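A Spring Visit to the Brider Sweet Works Open Day, Tondale

We had been promising ourselves a trip to the Brider open day for years, and every April something got in the way (a christening, a boiler, one year a very poorly dog), so when I saw the poster go up in the library again I rang my sister that same afternoon and told her to keep the day free. She lives over at Ponberg and can be with us in half an hour if she doesn't stop for petrol, and she has a sweeter tooth than I have, so it did not take much persuading.

For those who don't know it, Brider is the boiled sweet factory on the hill side of Tondale, the long brick building with the green doors that you pass on the way to the reservoir. They have made humbugs, pear drops and a rather fierce aniseed ball there since my grandmother was a girl. Most of the year you can only go as far as the little shop, but on the open day they let you right through the building from the sugar store to the packing hall, and it is all free apart from the car park, which goes to the hospice.

We got there at ten o'clock and there was already a queue along the wall. I do like a queue when the weather is kind! We got talking to a couple who had come on the bus from the coast, and they told us to be sure and ask for the tour with Lyle Szabo, as they had done it the year before and thought him the best of the guides. So we let one group go ahead of us and waited for his, fourteen of us altogether, and I am very glad we did.

Lyle has worked at Brider all his grown-up life, starting in the stores and ending up as head boiler, and he talks about sugar the way some people talk about roses. The first stop was the store itself, where the sacks are stacked up to the rafters and the air has a sort of dusty sweetness that gets into your coat. (Mine still smells of it.) From there you go up an iron stair to the boiling room, and I will say now that it is a steep one, so do mention it if you have a bad knee, and they will take you round by the goods lift instead.

The boiling room was the part I enjoyed most. They still use copper pans for the small batches, and we were allowed to stand behind a rail and watch a batch of pear drops come off. It goes out on to a cooled slab looking like a great puddle of glass, and then two people fold it over and over on itself with their gloved hands, quick as anything, chatting all the while. Lyle told us the big pans next door can turn out 3,000 bags of sweets in a shift when they are busy before Christmas, and 2,000 on an ordinary one, which made my sister go very quiet for a moment, and I think she was working out how long it would take her.

After that came the pulling machine, which stretches the humbug mixture until it turns from brown to a silky gold, and then the rollers where the stripes go on. Somebody asked how they keep the stripes straight all the way along and Lyle said it is all in the first ten minutes, and if you get it wrong at the start there is no putting it right. The offcuts go in a tray and are sold in the shop as Wobblies, and I came home with two bags.

We had our tea in the canteen at noon. It was a proper canteen tea, with a choice of cheese and onion pie or soup, and a tray of iced buns from Ngubane, the bakery on the corner of Mill Street, who do the catering every year. The buns were lovely and soft and had gone by half past, so I would advise having your bun first and your pie second. There were long tables and everybody shared, and we sat with a retired postman who had once delivered a parcel to the factory with no address on it at all, only a drawing of a humbug.

The canteen opens on to the side hall, where they put the things for the children, and since my sister's two grandsons had by then turned up with their mother we spent a good while in there. There was colouring, a wrapper collection in albums, and a guess the weight of the giant humbug, which I got wrong by a mile. 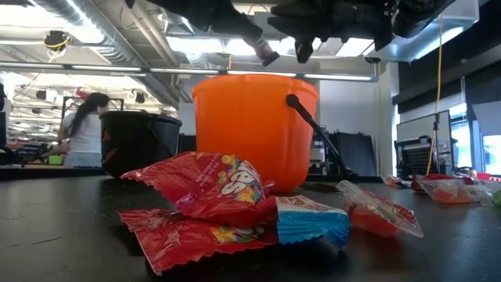 Buckets and wrapped sweets on the black table, with Skittles at the front.

The older boy is eight and wanted to know everything, and he went back to Lyle three times with questions, all of which were answered very patiently. The younger one mainly wanted to know if he could live there.

I should say a word about the old delivery van too, as my husband would want me to. It stands in the yard all day with its doors open and you can climb up into the cab. It has been done up beautifully in cream and brown, with the original number, 868, painted on the side in gold, and the man looking after it let the boys sound the horn. Several times, as it happens. There is a small display of photographs in the back showing the works outings, with everybody in hats.

We finished in the shop, as everyone does. The prices are a little lower for the open day and you can fill a paper bag from the jars yourself. I had pear drops, aniseed balls and a few of the rhubarb ones, which are new this year and a bit sharp for me, though my sister says they are the best thing they have made in ages and went back for more. Do take cash, as the card machine was having one of its turns and the line went right out into the yard.

Parking is in the field behind the works and is quite firm underfoot, though I would still wear sensible shoes. The last tour goes up at three, and there are benches along the sunny side of the yard if you need a sit down before the drive home. We were there until nearly four and could easily have stayed longer. My sister has already written next year's in her diary in pen.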